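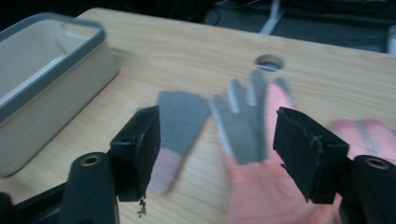 Work gloves are among the most handled and least studied things in a household, and we came to them in a roundabout way, through the many conversations Deepika Thevar had with families about what ends up in their hallway drawers. A knit glove with a pink body and gray fingertips, like the one worn in Figure 1, tells its wearer at a glance which end is which, and the people we spoke to leaned on that color change a good deal when they sorted their pairs.

Figure 1. Knit work glove, worn over a wooden table.

Over the winter, 30 households kept a glove diary for us, and between them they wrote 849 entries, some only a word long and some (to our delight) running over the page. Most people laid a pair flat before putting it away, and four told us they had learned to do so from a grandparent.
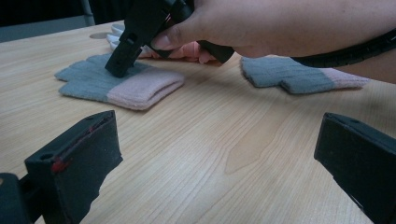

Folding the cuff was a more personal matter. Some diary keepers tucked one cuff inside the other, while others, Arash Nouri's neighbors among them, felt quite strongly that this stretches the knit and ruins a good glove by January.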